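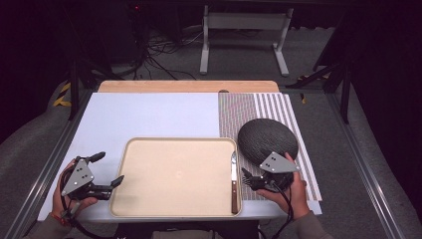 So I have been on a table-setting kick lately, and I blame my mother-in-law's visit for all of it. She's coming in December, she notices everything (in a nice way! mostly!), and I realized I couldn't remember the last time I'd laid out a meal in this house properly. We're a grab-a-fork-from-the-drawer family. I once served soup with a measuring cup because the ladle was in the dishwasher and I wasn't going in after it.

I started where I always start, with the drawer. Ours had turned into a kind of cutlery soup: the everyday stuff, the picnic stuff, three different peelers, a corn holder with no partner, and chopsticks from a takeout place that closed before we moved here. I dumped the whole thing out on a towel and put back only what I'd be happy to see on the table. The rest went in a shoebox, and the shoebox went in the hall closet, where I expect it to live forever.

What I was left with was the wooden-handled set, which made me so happy. I bought it secondhand years ago from Ristico, that crammed little housewares shop next to the tire place, and then hardly used it because I was scared of ruining the handles. Silly. They're meant to be held! I rubbed a tiny bit of mineral oil into each one with an old T-shirt, left them overnight, and wiped them down in the morning before coffee. Do not put these in the dishwasher. I did it with one teaspoon in a weak moment and the poor thing came out looking like driftwood.

Then there was the question of what goes under everything. I own too many placemats and none of them match, and for a while I thought I'd have to buy new ones. I went as far as filling an online cart at Wumiris before I closed the laptop and told myself to go look in the linen cupboard first. There was a striped one I'd forgotten, all soft grays and mauves with some green in it, and I like it so much more than the plain white I had been about to pay for. Stripes hide gravy, too. I know this from experience.

My friend Sutrisno Sumampouw used to work banquets and he has Opinions about trays. He told me over the phone that a tray is the best thing you can own if your kitchen and your dining table are in different rooms, and that I should carry every place setting in on one and never walk back and forth with fistfuls of knives. I said I didn't have a good tray. He said everybody has a good tray, it's just under something. (Mine was under the waffle iron.)

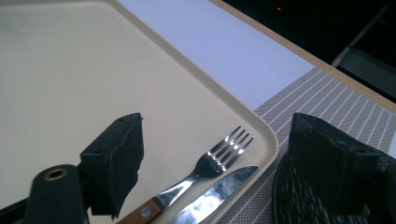 I've decided trays are badly underrated and I won't be talked out of it. A good one doesn't need handles or a painted lemon on it, it just needs a bit of an edge so that nothing slides off when the dog decides to stand in the doorway. The cream plastic one does that perfectly, with its raised rim and rounded corners, and it makes the fork and knife look a good deal fancier than they are, all that shiny steel on plain beige. I'd love to see the rivet on the fork's handle polished up a bit, but I'm trying to keep my projects small this year.

One thing I did have to look up: forks left, knives right, blade facing the plate. I knew the left and right part. The blade part I had been getting wrong my entire adult life, including at my own rehearsal dinner, and I would like a word with everyone who sat there and let me.

Napkins are still undecided. I have the rust-colored ones from my aunt, which are gorgeous and need ironing, and I have a pack of 200 paper ones, which don't. You can probably guess how that's going to go. My husband says his mother won't care, and he grew up in the same house as that woman so I don't know what he's thinking.

I also need to sort out a centerpiece. Last time I did a big bunch of eucalyptus and we all had to lean around it to talk, so this time I want something low. Maybe two squat candles and whatever is still green in the yard by then. If anyone has an idea that costs next to nothing and won't catch fire, please leave it in the comments!

Next week I'm doing glasses. We have plenty of mugs and, as far as I can tell, hardly any glasses at all, so that should be a short post.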